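3.2 Padded Outerwear

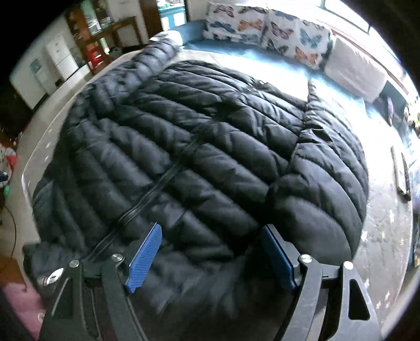 Figure 4. Quilted puffer jacket laid flat on a bed.

Padded jackets formed the smallest garment class in the household set (89 of 2,671 folding episodes) and had the longest folding times. Participants were asked to fold each garment on the surface they normally used for laundry. For jackets this was most often a bed, as in Figure 4, where the pillows were left in place at the far end and the jacket took up most of the remaining area.

We divide the folding of a jacket into four stages: spreading, sleeve placement, lengthwise fold, and compression. Spreading ends when the body of the garment lies flat and no further smoothing is applied. Sleeves are then brought over the body or tucked along its sides. Robles and Gauthier treat the two placements as one category; we keep them separate, as sleeves tucked along the side produced a narrower but thicker bundle.

Two properties of the garment affect the later stages. The first is the direction of the stitched baffles. In jackets with horizontal baffles, a crosswise fold tends to settle into a stitch line, whereas a lengthwise fold must bend every filled channel and partly reopens when released. The second is the zipper, which is stiffer than the surrounding shell. A zipper lying at an angle to the sides of the bed was coded as "skewed" regardless of how flat the garment was.

Compression was coded only if pressure was applied for the purpose of removing air. Incidental contact during folding was excluded. Disagreements between the two coders (Beaudoin and Gwilliam) mostly concerned the boundary between smoothing and compression and were settled by joint review. Folding times by stage are given in Section 4.1.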